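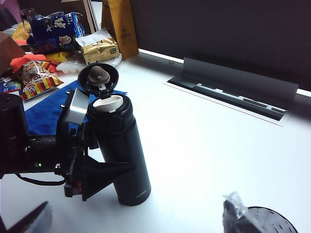 What do you carry with you when you walk to the sea for the last time? My grandfather carried tea, bread, and the letter from the Nedeljković family, and he did not let me hold any of them.

We left Zavine before the sun was over the hill. I was twelve years old and I had new shoes, which was a mistake. Grandfather had old shoes and a coat too warm for the season. The road to Plalano goes down through the olive trees, then up again for no good reason, and then down to the harbor. He knew every stone of it. He told me the names of the fields, and who had lost them at cards.

"Mirsad Gashi," he said to me, with the full name, as he did when a thing was serious. "If the boat is not there, we sit and wait. We do not ask people."

"Why do we not ask?"

"Because then they will tell us."

I did not understand this, but I was busy with my left heel.

The letter had come on a Saturday. My mother read it standing at the window and put it under the sugar jar. It said that the boat was sold. It was a blue boat with the name Skellitar painted on both sides. Grandfather had built it together with old Nedeljković, in the winter when the two of them were young and not yet angry with each other. Later they were angry for nearly four decades. I never learned the reason. My mother said it was a rope, my aunt said it was a woman, and the priest said it was the same thing.

At the second bend we stopped. He poured me some tea and it was so sweet that my teeth hurt. He drank his own slowly, looking at the water, where there were many boats and I could not tell which one was blue.

"She is there," he said. He did not hurry after that.

In the harbor a man of my father's age was putting boxes on the deck. He was the son. He had the ears of the family, everybody in Zavine talked about those ears. He saw us and took off his cap, and for a while the three of us stood like people in a waiting room.

"He wanted that you see her before she goes," the son said. "He asked it in the hospital. He asked it twice."

Grandfather gave no answer. He went down on his knees at the edge of the stone — I was afraid he would fall in — and put his hand flat on the wood, near the letters. He scratched at the paint with his thumb. Under the blue there was a green.

"I told him green," he said. "I told him it must stay green."

Then he laughed, and the son laughed also, and he brought a wooden box for him to sit on. We ate the bread there, all three. The son asked if I wanted to steer until the end of the harbor wall. I looked at Grandfather. He was already untying the rope.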